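Monday, January 15, 2018

Folding bench, denim. Present: me, Mei-kuen, Santosh after lunch.

Picked up where we left off with the pants stack. T-shirts are done and the method sheet for them is closed, so this week is jeans only. Hollis wants the denim sheet ready before the Grivow order gets sorted, 294 pieces in all, mixed sizes.

Wiped down the table and moved the lamp back. Trinity had it too close last time and the topstitching washed out. Tried two starting layouts:

A – straight, waist toward the folder, legs square to the long side of the table.
B – on the diagonal, hems toward the far left corner, waist to the right.

B is easier on the shoulder for long inseams. With A, Mei-kuen had to lean over to reach the hems on anything above a 30 length. Downside of B is that it is harder to judge whether the legs are lying even, and you have to turn the whole pair before the last fold or the stack comes out crooked.

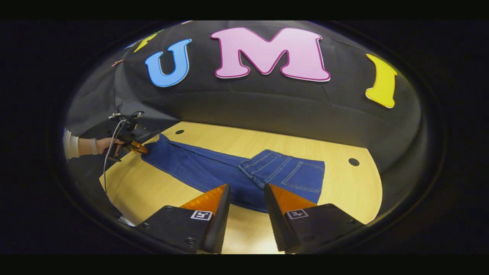
Hem first, then waist. If you smooth from the waist down, the slack collects at the knees and you end up doing it over. Hold the hem end, pull lightly until the side seams line up, then flatten the seat. Creases along the legs are fine at this stage, they go when the leg is doubled. Don't chase them.

Back pockets are the best reference we have. Pocket side up, fold so the pocket stays on the outside of the finished bundle. Santosh prefers pocket side down and flipping at the end. Timed him on 8 pairs and he was slower, roughly four seconds a pair, but his edges were neater. Leaving both in the sheet for now.

Heavier denim from the Joltard bag won't hold a third fold. Springs open when you let go. Two folds and a flat hand on top for a moment, then onto the shelf. Stretch denim has the opposite trouble, the waistband rolls under.

Got through 21 pairs by four o'clock. One put aside with a torn belt loop, in the gray tub.

To do:
- ask Rafail for the wider shelf dividers
- try B again with kids' sizes
- tape a corner mark on the table for the hems
- write up the waistband roll, Mei-kuen has notes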